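We use cookies to keep your basket and to see which pages are read. Accept / Manage settings

Grandatby gridded table mat
Reading time: 4 minutes

The Grandatby is a large printed mat for pattern cutting, quilting, leather marking and paper work. It covers most of a kitchen table and rolls up when you want the table back. The grid is printed in centimetres on one side and left off on the other, so the plain side can be used for gluing, painting or anything else you would sooner keep away from the lines.

We have sold it from the Dunbridge shop since it replaced the old folding board. Customers who had the board will find the mat heavier and flatter. It has no hinge, so there is no ridge across the middle for a rotary cutter to jump over.

Sizes

The mat comes in two sizes. The small one suits a desk or a folding sewing table. The large one is for dining tables and cutting benches. Measure your table before ordering and leave a bit of bare table on each side, as a mat that hangs over will curl at the lip and does not always recover.

If you want to join two mats, order both at the same time and say so in the notes box. Wekesa Owino in the stockroom will pick a pair from the same print run. Between runs the lines can be a hair out, and it shows when you lay a ruler across the join.

Cutting on it

Use a rotary cutter or a light craft knife. Several light passes are better than one heavy one. The top layer closes up after a normal cut, but a heavy blade dragged hard will leave a groove, and thread and fluff collect in grooves.

Change your blade more often than you think you need to. Most of the worn mats that come back to us have been cut with blunt blades, usually along the same line every time. Turn the mat end to end every month or so and the wear spreads out.

The mat is not meant for lino tools, chisels or hole punches. For punching, put a scrap board on top.

Using the grid

The printed lines are good for squaring up fabric and for rough measuring. For finished measurements use a ruler. Mareike Lammers, who teaches the beginners' dressmaking class upstairs, tells her students to line up the selvedge with a grid line first, smooth the cloth away from it with flat hands, and leave the pins until the whole length is lying straight. Slippery linings behave better with a sheet of tissue underneath.

There is a diagonal at each end for bias strips. On the small mat the diagonal runs in one direction only.

Heat and cleaning

Keep irons, mugs and baking trays off it. Heat will lift the surface and we can't repair that. The same goes for leaving it in a car in summer or standing it on end against a radiator.

Wipe it with a damp cloth and a drop of washing-up liquid. Lint comes out with a soft nail brush worked in small circles. White spirit and nail varnish remover will take the print off. Chalk and most washable pens wipe away, though wax crayon tends to stay in the lines.

Storage

Store it flat if you can, under a bed or behind a wardrobe. If you roll it, roll it with the grid facing out and tie it loosely. A mat that has been rolled for a long time should be left on a warm, flat floor overnight with books on the corners.
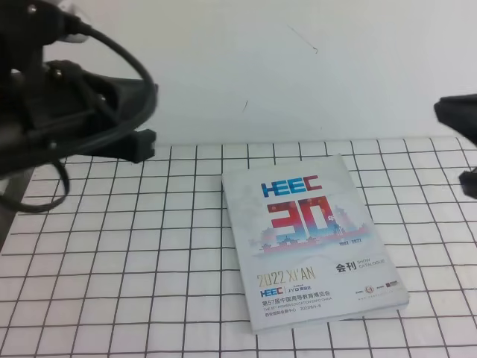
Grid-patterned surface with equipment in place.

Prices and delivery

Small mat: £10
Large mat: £16
Carry strap: £14 for a pack of two

Mats are sent rolled in a cardboard tube. Please unroll yours on the day it arrives. Delivery takes about 10 days to most addresses, and longer in December, when the carrier stops taking long parcels for part of the month. You can also collect from the counter in Dunbridge. Bring your order number, as the tubes are labelled by number and not by name.

Schools and sewing groups can order by the box. Write to Henrik Wiegand at the shop with the sizes you want and a delivery address that has someone in during the day.

Returns

Unused mats can come back in the original tube. We don't take back mats that have been cut on, unless there is a fault in the print or the layers have come apart. For a print fault, lay a steel ruler along the line in question, take a photograph and send it with your order number. We will usually post a replacement without asking for the first one.

Stock code: 405
Price list last checked 10/6/22

Sign up to our newsletter for new stock, class dates and end-of-roll offers.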